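Call for participants: hand-held gripper build, Nillthorpe shared workshop

Posted 07/03/2025 by Ashwin Shenoy

Two places are open on the Mimis build. Mimis is a hand-held two-finger gripper, made in the workshop by members in their own time. The work is unpaid. Parts, filament and bench fees are covered.

The present version closes evenly on flat-sided objects up to 292 g. Above that the pads begin to slip. We want a pad and arm that will hold 653 g, can be printed on the machines we have, and can be changed with one screwdriver.
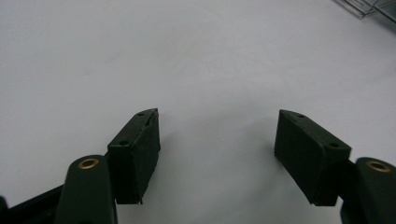 The pads are screwed on from the top, so a new shape can be tried without touching the arms. Pad wear is recorded after every 194 closures. The log is kept by hand at present and needs a better format.

Place A: mechanical. You will redraw the pads and arms, print them, fit them and measure the play at the pivots. You should be able to use a CAD package without help and read a vernier gauge. Experience of setting eyelets or small bushings in printed parts is useful.

Place B: testing. You will write the test procedure, run it and keep the records. Some Python is needed. You should be willing to repeat the same grip many times and write down the failures as carefully as the rest.

Both places need one evening a week until the end of July. Workshop induction is required before you use the printers or the pillar drill. Members of Pratex may apply and do not need to repeat theirs.

Drawings are kept in the Pai folder on the workshop server and remain open to all members.

To apply, send Ashwin half a page on something you have built, including what went wrong with it. Leave it in the Mimis tray at the front desk or use the contact form. No CV is required.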